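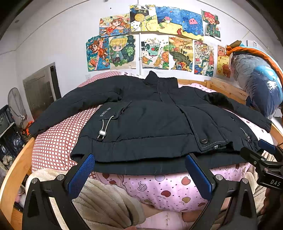

Tarar, September 2025

Minutes of the Keltari Household Chores Circle, general meeting

Chair: Minttu Vuorinen. Apologies were received from the two members who are away until the end of the month. The June minutes were taken as read, with one correction: the Allov trial was on towels and pillowcases only, and the word "shirts" should come out of item four.

1. Welcome

Minttu welcomed everyone and was especially pleased to see so many new faces, and the lemon slice, which went round twice before we got to the agenda. She reminded us that the circle began as a handful of neighbours wondering whether a machine would ever put the washing away, and that we are still wondering, though with better questions than we used to have.

2. Can it fold a jacket yet?

Most of the evening went on this, and the secretary makes no apology for the length. The garment under discussion was the navy puffer with SINCE 1990 on the chest, laid out flat on the bed with its front facing up and the grips at the hem. Minttu talked us through why a puffer is such a hard case compared with a tea towel. It is thick, it springs back, and the sleeves have a mind of their own. A person folding one leans on it with a forearm to push the air out and doesn't even notice doing it, whereas a pair of fingertips has nothing to lean with.

There was a good discussion about where one ought to take hold. Several members favoured the hem, as the ribbed band gives a decent edge to pinch. Others felt you should always start with the sleeves, and the talk wandered for a while into how our mothers did it (opinions remain divided, and warmly so). It was agreed that the zip and the snap would be left out of this round altogether, fastening being its own chore.

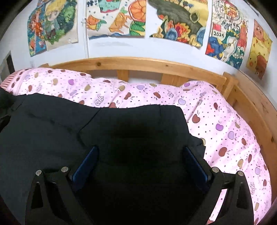

Dark cloth on the apple-print bedspread, grips open either side. See item 3.

3. Colour and background

A newer member asked whether the pattern of the bedding makes any difference. Minttu thought it a very fair question. Black cloth shows its creases poorly, and the folds can be hard to make out even for those of us with our glasses on. A busy print at least shows you plainly where the garment stops. Against that, a machine has to learn that a printed apple is not something to be picked up. It was suggested we try the same chore on plain sheets and compare.

4. Figures from Zillance

The Zillance folding log was tabled. It holds 796 attempts across all garments, of which 571 were marked as acceptable by whoever was keeping score that evening. Members were cautioned that this is mostly towels, and towels flatter everybody. Jackets account for only 77 of the attempts, and they have not been scored separately. It was moved that they should be, and carried without fuss.

5. General feeling of the meeting

Asked for a show of hands on whether a machine could be left alone with a basket of mixed washing, the meeting was kindly but firmly of the view that it could not – towels perhaps, jackets no, and fitted sheets drew a good deal of laughter.

6. Actions

Secretary to rule up a separate score sheet for jackets, with a column for sleeves.
Minttu to write to Allov about borrowing the plain grey sheets.
All members to bring one awkward garment to the next meeting, labelled please, after the mix-up with the cardigans.

The meeting closed with thanks to the kitchen. Chairs to be stacked by the side door as usual.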